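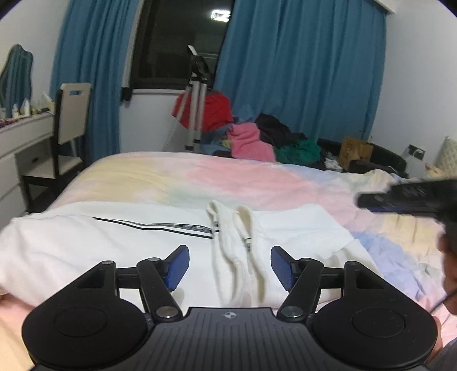
Handgeführter Greifer über einem weißen Kapuzenoberteil. Foto: Iltasent

Iltasent stellt Ergebnisse zum Falten von Kleidung vor

Das Forschungsteam von Iltasent hat im April ein Lernverfahren für den Umgang mit weichen Textilien abgeschlossen. Grundlage sind 1.582 Vorführungen mit handgeführten Greifern, aufgenommen in Wohnräumen. In 388 Testläufen faltete der Roboterarm Oberteile mit Kapuze in mehr als 95 Prozent der Fälle vollständig. Schwierigkeiten bereiten weiterhin lose Kordeln. Der Projektpartner Sterkton prüft das Verfahren derzeit an Bettwäsche. Der Datensatz erscheint unter dem Namen Karemico in Version 2.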